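Setting the Table and Racking the Plates

I wrote this part of the Zallska tableware guide after my third chipped rim, so you're getting the benefit of my bad habits. It covers getting the dishes onto the table, looking them over, and putting the plates away on edge. You don't need tools. You do need a soft cloth and a bit of patience!

Before you start

Clear the table and wipe it down. Crumbs are tiny, but a glazed dish pushed across a crumb can pick up a scratch on the foot, and the table can too. If you have the Trelero table (the white one with the fine streaky grain), wipe along the grain and then look at it from low down with a lamp on one side. Specks you'd swear weren't there will pop right out.

Setting out the dishes

1. Start with the small oval dish. Lift it by the rim with both hands and set it down flat. I like mine with the long side pointing away from me, a little crooked, but suit yourself.

2. Check the glaze under a side light. On a glossy black dish you want the bright streak along the inside of the rim to run smoothly around the curve. If the streak breaks or jumps, run a fingertip over that spot and feel for a chip. The shallow middle will look nearly black, maybe a little brown, and that's just the color of the glaze.
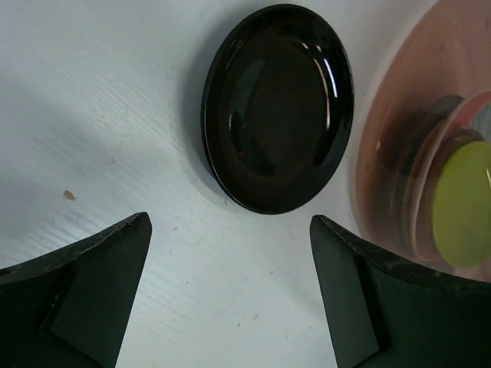
3. Wipe out the dish before you put food in it. Olives, salt, a few almonds, whatever you like - it's shallow, so go easy on anything runny.

Note: My friend Biljana Hodžić keeps hers on a folded napkin and it does stay put better that way.

Caution: Don't drag one dish against another. Lift, move, set down.

Standing the plates on edge

The patterned plates store best upright. Stacked flat, the foot of one plate sits right on the painted face of the next, and I learned that one the hard way with a Milošević plate I was very fond of (still am, chip and all).

4. Take one plate at a time and hold it by the edges. Keep your thumbs off the painted part if your hands are greasy.

5. Tip it up slowly until it stands on its rim. A slight lean is fine. Don't let go yet! A round plate will roll the second you look away.

6. While it's up, look over the whole pattern. The red and teal plate has a wavy border where the two colors meet, with lighter blotches through the red and a bunch of dark navy spots in the teal near the top. All of that is part of the look. Cracks, sharp spots, or a line you can feel with a fingernail are what you're checking for. 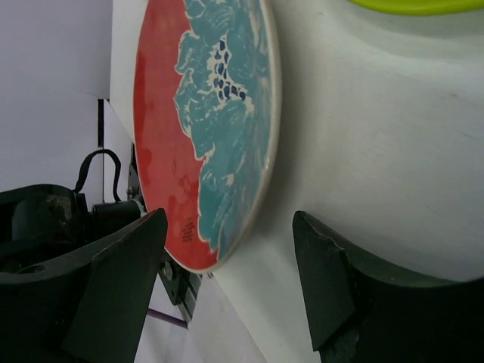 Page 7

7. Slide the plate into the Ernotari rack, patterned side toward you, and let it settle against the back bar before you take your hands away.

8. Leave an empty slot between big plates if you have the room.

Caution: Never lift the rack with plates in it. Take them out first, move the rack, then put them back.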